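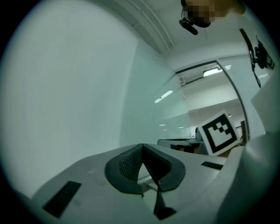 Chapter 2
A Morning at an Open Day

Utevia holds an open day each May at its offices in Skornmont. Visitors see the same equipment the staff use during the rest of the year, and they are free to ask questions while the work goes on. This chapter follows one such visit and uses it to introduce the terms you will need in Chapters 3 and 4.

The morning began at the front desk, where Amber Sugden, the host for the day, gave out badges and a short safety sheet. The first stop was a hand-held gripper. A person holds the tool and picks things up with it, and the recordings are later used to train a robot arm. The finger pad is dark and broad, with a V-shaped notch in the middle. The inner walls of the notch have a fine, grid-like texture. Look at pads like these closely when you get the chance - their shape has a lot to do with which objects a gripper can hold.

Next came the marker card. A marker of this kind is a square pattern of black and white blocks inside a thick black border, held or placed where a camera can see it. Software that knows the pattern and its printed size can work out how far away the card is and how it is tilted. At Utevia the staff repeat this check before every session.

The second stop was the Paltden arm, which runs on software from Dankwa. It moved 200 small parts from one tray to another while the group watched. Visitors asked more about the errors than the speed, and we will do the same.

Before you read on, write down answers to the following:

What does a gripper need to know about an object before it closes?
Why might a tilted marker be harder to read than a flat one?
If an arm drops 2 parts in every 100, is it ready for use?

Keep your notes. You will need them at the end of Section 2.1.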